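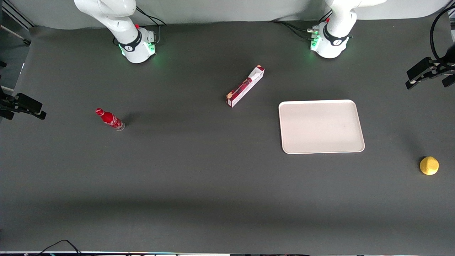 Gripper week, part two

Ok so this is going up late and I have not proofread it. Part one was the Brider fingers and why I took them off again. Short recap for anyone who skipped it: nice machining, far too stiff, and the pads started peeling at the corners. Back in the drawer.

This time it's the Lerus parallel pair, stock pads, nothing fancy. Black, plain, a bit chunky. Same Werbridge controller as before so the numbers are comparable. Mostly comparable. I updated the firmware in between and then remembered I shouldn't have. Sorry.

Objects for this round: a Coke bottle on its side, a shortbread box, a lemon. The tray is the drop target. I wanted one round slippery thing, one boxy thing that can be crushed, and one thing that rolls off the moment you look at it wrong. Deming Pan wanted eggs. Deming can clean the table.

Setup notes, quickly

Both arms on, but nearly all of this is one arm at a time. Teleop first to get a feel, then scripted picks from the same start pose. 41 scripted picks per object per force setting, three force settings. Low, medium, and what I've been calling "dumb." Wrist cameras recording on both sides plus the fixed one. Exposure locked, because last time it hunted every time a finger came into view and half the footage was useless.

Cable slack is still a problem. I re-tied everything on Monday and one loop still catches if the wrist goes past a certain angle. Didn't ruin any runs but I kept flinching.

The bottle

Expected this to be the annoying one. It wasn't, once I stopped approaching from the side. Come straight down over it with the fingers wide open, line up so the bottle runs along the gap, neck toward the gripper, then close on the body. The taper is what gets you. Close too near the neck and the thing squirts out backwards like a bar of soap.

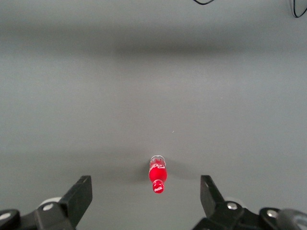
The opening on the Lerus pair is generous enough that you can be pretty sloppy about centering. I had offsets in there I would never have gotten away with on the Brider set. Low force: dropped 17 out of 41, nearly all of them during the lift and not at the grasp. Medium: two drops. Dumb: zero, but you can hear the motor complaining and I don't love that.

One thing on the wrist camera. Having both pads in view at the bottom is really worth the hassle of the mount. On the old mount I could only see one, and I was guessing at the other. You'd be amazed how bad I am at guessing. Miyuki Kikuchi moved the bracket forward for me and it took her less time than it took me to explain what I wanted.

Glare was fine. Shiny red plastic, diffuse light, the segmentation had no trouble. White script on the cap confused the pose estimate a couple times, it kept wanting to flip the bottle end for end. Went away when I raised the threshold. Need to check that didn't break something else.

The box

Ugh. Ok. So the box is where force control matters and where the Lerus default tuning is just not good. It closes, it feels contact, and then it keeps going for a bit, as if it wants to be sure. On a bottle, who cares. On thin cardboard you get a dent, and then the next grasp lands on the dent and makes it worse, and by the end of a batch you're not testing the same object anymore.

I tried pinching it at one end and standing it up on end in the air, so I could see how much it sags or twists in the jaws. Long lever arm, mean test. 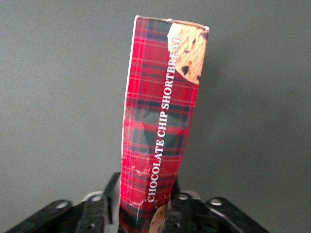 Twist was small, smaller than I'd have bet. The pads are flat and they sit flat, so you get a decent contact patch even when you only have the last bit of the box. Lean is another story, you pick up a slight tilt depending on how you came in. I haven't decided if I care. For placing into a tray, no. For shelving, yes, very much.

Crush is the real complaint. There's a parameter in the Werbridge config for backing off after contact and it ships at zero. I set it to 191 (units unclear, the manual says "counts" and leaves it there) and it got a lot gentler. Went higher and it started letting go. So there's a window, it's narrow, and I found it by killing a perfectly good box of chocolate chip shortbread. Deming asked if we could eat what's inside. I said after the last batch.

The lemon

Didn't get far. Teleop is easy, scripted is a mess becuase it rolls a little between detection and grasp and my script doesn't re-look. My fault, no fault of the gripper. Will redo with a second detection just before the close.

The ones I did get, it holds well. Rind has a bit of give. Medium force all the way.

Where I'm at

Lerus over Brider, easily, if you're willing to mess with the tuning. If you want something that works out of the box with cardboard, no. Price is the other thing. The quote I got was 1,730 for the pair with pads and no cables, so add cables.

Next up are the Cartwright fingers, the soft ones, they should land in May if shipping behaves. Same objects, new shortbread. I'll put the config file up once I've cleaned out my comments, some of wich are not polite.

If anybody knows what a "count" is on the Werbridge please email me.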